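Saturday, late

Went in for half a day to finish the handling rules for the Wilevitz cell. Arvid Haugland wants them down to 2 pages before the Hovland people read them. I had 4.

The part I rewrote first is the one on crates. My old line said to keep crates clear of the arm, and everyone read that differently. Now it says no crate rim inside the marked reach while the arm is enabled, and whoever moves a crate checks again before restart. Eugénie thinks we should also cover box flaps. I agree and put it in.

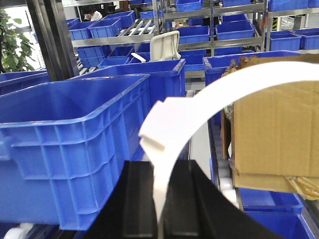
Gripper and white band, blue crates on the rollers.

Then the mat. Rule 3 was "keep the surface tidy," which can't be checked by anybody. I changed it to one part on the mat at a time, nothing else on it, and a look over the surface at the start of each shift. Tormod asked who signs. The operator signs. Form 304 has a spare column for that.
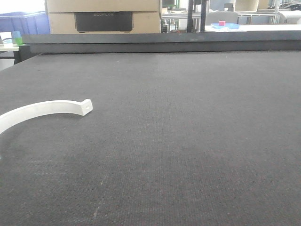
White curved part on the dark mat, squared end with a small hole.

Still open is the speed limit with a person among the racks. Halvard says stop completely, Arvid says slow is enough. I wrote stop for now and marked it for Agnes.

Home by three. Need to print the draft and find my other glasses.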